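Five Fingers, One Term

At Tumholm College a second-year project group has spent the spring teaching a hand to let go of things

The project brief handed out in the first week ran to a single side of paper. Students on the applied robotics option were to choose one action that a person does without looking, and make a robotic hand do it reliably enough to survive a public demonstration. Marks would be given for the test record as well as for the result. Previous groups had chosen light switches, zips and the lids of jam jars. The zip group passed narrowly.

This year's group of four chose putting things down.

"Everybody works on picking up," says Zinhle Kruger, who runs the option and has done so since it was an evening class. "You get a grasp, people clap, and then the hand drops the cup from a height and the video stops. I was pleased somebody wanted to look at the other half."

The difficulty is easy to state. A person placing a cup on a table feels the table through the cup, loosens the fingers slightly, and opens them once the weight has gone. A hand driven only by position has no such information. It is told where the table is, goes there, and opens. If the table is lower than expected the cup falls. If the table is higher, the arm pushes the cup into it, and either the cup slides up through the fingers or something gives way.

Shiyu Hou wrote the group's first controller, which did exactly this. It placed a plastic beaker well on the bench where it had been calibrated and badly on every other bench in the room. A folded tea towel under the beaker was enough to upset it. The group kept the towel as a standard test and it appears in the log under the heading "Towel" for the rest of the term.

The second controller watched motor current. When a finger meets resistance its motor works harder, and in principle the change can be read as contact. In practice the signal contains friction, cable pull, the weight of the finger and whatever the motor happened to be doing a moment earlier. Karabo Sithole spent a fortnight recording the current with the hand empty, moving each finger slowly through its range in several orientations, in order to subtract the known part from the rest.

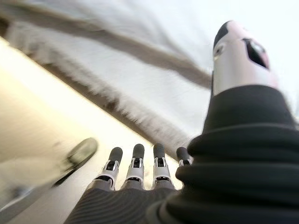 Sithole's empty-hand tests are the least showy part of the project and take up the largest part of the log. Each begins from the same posture, so that one run can be laid over another, and each is repeated with the palm facing down, sideways and up. The starting posture is an open one, with the four fingers straight and slightly spread and the thumb standing apart from them on its thick ribbed base, and nothing in the grasp. From there one finger closes, pauses and returns while the others hold still. The four fingers do not behave alike. The fourth showed the most friction near the end of its travel, and the thumb needed a separate model altogether, as its base moves in directions the fingers do not.

A full set of these runs takes 40 minutes. The group made one at the start of every session and another at the end, and the difference between them turned out to matter. Friction fell as the mechanism warmed up, and a contact threshold chosen at two o'clock was too generous by four. Sithole's fix was to let the threshold follow a running average of the empty-hand current, updated each time the hand opened. It is nine lines of code. The explanation of it occupies three pages of the report.

Benvinda Tavares was responsible for the release itself. Her first version opened all the digits together when contact was detected. With a beaker this works. With anything tall and narrow, the digit that loses touch last gives the object a small push, and the object goes over. She tried releasing the thumb first, then the fingers first, then the fingers in sequence from the fourth to the first. The final version opens the thumb and the first two fingers by a very small amount, waits, and checks whether the load on the arm has changed. If it has, the remaining fingers follow. If it has not, the hand closes again and the arm lowers a little further.

"The waiting is the part people ask about," Tavares says. "It looks as though it has stopped working. We had it shorter, and it was wrong more often, so we put it back."

The wait is set at 270 milliseconds. The group tried a range of values and plotted failures against delay. The curve falls steeply and then goes flat, and the chosen figure sits just past the bend. Kruger asked them to repeat the measurement with a different object before she would accept it, and they did so with a pepper mill from the staff kitchen. The bend moved slightly but not enough to justify a change.

Most of the argument within the group concerned the fingertips. A soft, grippy tip holds an object with less force, which is good for carrying, but it also clings during release. Nobuhle Le Roux, who joined the option from product design, proposed dusting the tips with chalk and was asked to show that the effect was repeatable. It was not. The chalk came off within a few grasps and left the later results better or worse depending on how much had gone. She then tried changing the direction of opening, so that each finger rolled slightly off the surface before it moved away. This cost nothing in hardware and removed most of the sticking. It also made the motion look more natural, which had not been a requirement.

Le Roux also built the test table. It is a square of board on four threaded legs with a digital scale let into the middle, and its height can be altered between trials without the operator seeing the new value. The group called it Modise, after the technician whose offcuts it was made from. The blind adjustment was Kruger's condition. In the early weeks whoever was running the arm also set the height, and the results were better than they should have been.

The demonstration rules are those of the Kosedport Schools and Colleges Meeting, which the group enters as a team under the name Skurik. Each team has 30 minutes on the floor, including setting up. The judges supply the objects from a covered box. Last year's box held a wine glass, a tin of beans with the label removed, a half-full bottle of water, a paperback and a lemon. Points are awarded for every object left standing, or at rest in the case of the lemon, and deducted for audible impact. A microphone is clipped to the underside of the table for this purpose.

The half-full bottle is the one that worries them. The water goes on moving after the arm has stopped, and the controller can read a wave against the side of the bottle as contact with the table. In the log there is a run of failures in which the hand, 2 centimetres above the board, decides that it has arrived. Hou's present solution is to hold still before the final descent until the load signal settles, with an upper limit so that the arm does not wait for ever. The limit is reached more often than he would like. He is working on a filter that ignores changes at the frequency of sloshing, but that frequency depends on the bottle and on how full it is, and the judges do not announce either.

Sessions take place in a ground-floor laboratory shared with the electronics course. The room is available to the group from two until six. A typical afternoon starts with the empty-hand runs, during which very little can be done except write up the previous session. Placement trials follow in blocks, with one person at the keyboard, one changing the table height, one placing the object in the grasp and one keeping the record. They rotate after each block. The record has a column for remarks, and the entries are brief. "Good." "Tipped, caught." "Towel, fine." "Karabo leant on table, void."

Kruger reads the log before she reads the report. She says that a group which has understood its machine will generally have written down the failures in more detail than the successes, and that the reverse is a bad sign. She has given this group one formal warning, in the fourth week, for altering a threshold and the release order on the same afternoon and then being unable to say which had helped. The block was run again with the changes made one at a time. The release order had helped. The new threshold had made things slightly worse.

None of the four intends to take the work further as it stands. Hou has a summer placement in warehouse software. Sithole wants to study bearings and lubrication, an interest he attributes to the fourth finger. Tavares and Le Roux have asked to keep the test table for a project next year on handing objects to a person, where the surface at the other end also moves. Kruger has agreed in principle, subject to a written risk assessment, the first draft of which she has returned with comments.

The Kosedport meeting is in August. Before then the group has to finish the bottle filter or abandon it, and submit a parts list with the masses of every component beyond the wrist. Le Roux has been weighing screws.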